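So by March I was the only person left in robotics club who hadn't broken the hand.

I should back up. The hand was called Stirkum, because Gachanja let his little sister name it, and it had four fingers and no pinkie. We had entered it in the Purnari, the state thing for high schools, in the category where your robot has to learn a chore from a person doing it. Other schools picked folding towels. We picked sorting rice from beans, because Mr. Krajčí said the judges were sick of towels.

Mr. Krajčí is our coach. His first name is Eduard, and he signs his emails with the whole thing, Eduard Krajčí, even when the email just says "bring snacks."

My job was demonstrations. You put on the gloves, you strap on all the stuff, and you move food from one plate to the other while the computer writes down what your fingers do. Then you dump it back and do it again. I wanted to be on the code team, for the record. But Caro had called code back in September, and I have what Mr. Krajčí calls "calm wrists" (I have never been complimented on my wrists before or since, and I'll take it).

We needed 523 good runs. I don't know where that number came from. Gachanja wrote it on the whiteboard one afternoon and we all just sort of obeyed it. 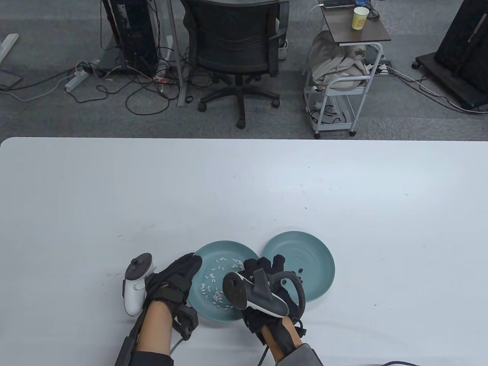 The trouble started at run 27, when I sneezed.

"Throw it out," Caro said, not even looking up.

"It was a good one, though! I got the bean."

"You sneezed on the bean."

"The robot doesn't know that."

"The robot knows your hand went like this," she said, and did an impression of me that I thought was pretty unfair.

Mr. Krajčí came over and watched the replay with his arms folded. On the screen a gray cartoon hand reached down, pinched, and then shot sideways like it had touched a stove. He played it again, then a third time. I could feel my ears getting hot.

"Keep it," he said.

Caro put down her pen. "Seriously?"

"One. Keep one. I'm curious."

So we kept it. I did the rest over the next few weeks, mostly after last bell, with my sleeves pushed up and Gachanja reading me the plot of whatever show he was watching. I got so I could do a run without thinking about it at all. I'd be at dinner and pick up one pea, very carefully, and my mom would say, "Are you okay, honey?"

The Caketel was the practice meet, in a gym that smelled like floor wax. Stirkum went up at 2 p.m. and I stood behind the tape with my hands in my pockets so I wouldn't do the motions along with it. It got a bean. It got another bean. The judge wrote something down - a long something - and the hand went back for a third one, slow and easy, my exact dumb way of coming in from the left.

Then it jerked sideways and flung rice all over her clipboard.

"Bless you," said Gachanja.

Caro laughed so hard she had to sit down on the bleachers, and Mr. Krajčí was already walking over to the judge with a napkin.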